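Part-time house cleaners and turnover help wanted – Pedell and Whitlock area

Posted 3 March 2018

Stiluvitz Home Care is looking for 2 cleaners to start ASAP. Mostly vacation rentals and a few regular family homes. Part time now, more hours once the summer people come in, slows down again in September. Could go full time for the right person.

We are small. Shanti Garg runs the schedule, Ketsara Khamphan does training and rides along on your first few jobs. You will be talking to one or the other pretty much every day so please be OK with texting.

What the work is

Turnovers between guests, check out is 10 and check in is 4, so that is your window. Beds, bathrooms, floors, kitchen, trash out, restock paper goods. Biggest house on the list is the one on Whitlock Road, 1,452 square feet, always done by a pair. Smallest is 836 and most people do it solo.

Kitchens take longer than you think. Guests leave stuff all over – forks, glasses, spray bottles, whatever they had out. Everything gets put back where the house sheet says, then wipe down. Stone counters get the mild cleaner only, no vinegar, no scrub powder. We have paid for one refinish already and dont want to pay for another. 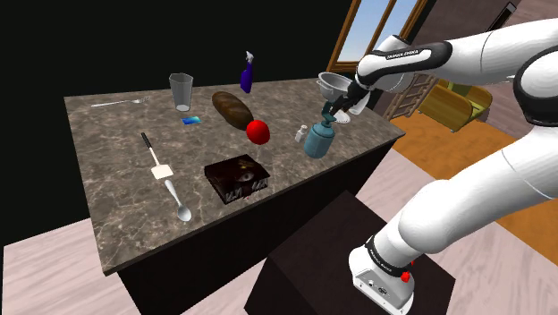
What you need

Your own car and a valid license. Houses are spread out, longest drive is about 30 minutes.
Able to carry laundry bags up stairs, kneel, reach, be on your feet all morning.
Phone that takes decent pictures (we ask for a few of each room when you finish).
OK with dogs. Two of the regular homes have them.
Background check, we pay for it.
Experience is nice but we will train. Hotel housekeeping counts, so does cleaning for your aunt.

Saturdays in season are a must. Please dont apply if you can't do them, it's our whole week pretty much.

Pay

Paid by the house, not the hour, every other Friday. Rates go over on the phone, depends on size and wether you take laundry home or use the machines there. Drive time between jobs is paid. Tips left by guests are yours, split if you worked as a pair. Supplies and vacuum provided, pick up at the Pedell storage unit.

How to apply

Send a message thru the Zivance listing with your name, town, days you can work and a good time to call. No resume needed. One reference, someone you worked for or with, not family.

Shanti calls back in the evenings. If you get a missed call from a number you don't know it is probably her, call back. Next is a paid trial clean with Ketsara, half a day, and we tell you yes or no by the next morning.

Couples or friends who want to work as a team – fine, say so in the message, but each person sends there own.

No agencies please.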